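**Using a narrow wardrobe with hooks on the sides and no rail. How do I stop everything crowding together?**

Posted by Wanda Hutchins

Hello everyone, and thank you in advance, because I have read this board for years and never once asked anything. We moved into a smaller apartment in June, and the bedroom came with a tall pale wardrobe that has no rail across it at all. There is a hook on each side up near the top, and that's your lot. I have a maroon top on the left one with a long pale piece of fabric hanging in front of it, and a black short-sleeved one on the right. It looks tidy enough with two things in it, but I own a good many more than two things! I would dearly like to fit the week's work clothes in there. The inside is 792 mm wide. Should I put in a rail, or is there a way to make the hooks do more?

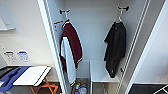 ## Replies

**Ingrid Brannigan**

Oh, I had one of these in my first place and I grew quite fond of it in the end. Before you buy anything, try turning your hangers so they all face the same way. Mine were every which way and the shoulders kept catching on each other whenever I took a blouse out. I'd also keep the long things on one side and the short things on the other, and then you gain a nice bit of floor under the short ones for shoes or a box (I keep sweaters in mine, with a cedar block that I always forget to sand).

For more room on a hook, a cascading hanger will take four or five garments, one below the other. The Nillon ones are decent, and I've had mine long enough to have moved house with them twice. Don't load them with winter coats, though.

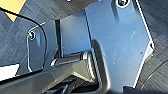

The other thing I'd do is check how the hooks are fixed before you hang a whole week on them. Give each one a gentle wiggle with your hand. If it shifts, take the clothes out, tighten it up and try again. My left one needed a longer screw, and it has been perfectly fine with five shirts on it.

**Calum Gillies**

just get a tension rod. done in a minute, no drilling. measure the inside at the back AND the front, mine was narrower at the back. rods sag if you overfill them

**Leilani Fitzsimmons**

I'd go along with Calum on the rod, but please get the kind with a screw-in end cup if your walls will take it. My plain one held beautifully for a whole season and then let go at two in the morning, and I thought someone had come through the window.

One more thought about dark clothes, Wanda. Black cotton shows every bit of lint, and in a narrow wardrobe it rubs against whatever is next to it. I hang mine inside out, and I leave a finger's width between that and anything pale. 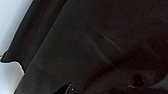 Greenberg, June

Wanda again, with an update for anybody who finds this later. I turned all the hangers the same way, as Ingrid said, and that alone made more difference than I expected. Both hooks passed the wiggle test. I've ordered a rod with the screw-in cups and will keep the hooks for tomorrow's outfit and my bathrobe. Leilani, the black top is going inside out from now on, thank you! If anyone knows whether the cups need a pilot hole in thin side panels, I'm still wondering about that.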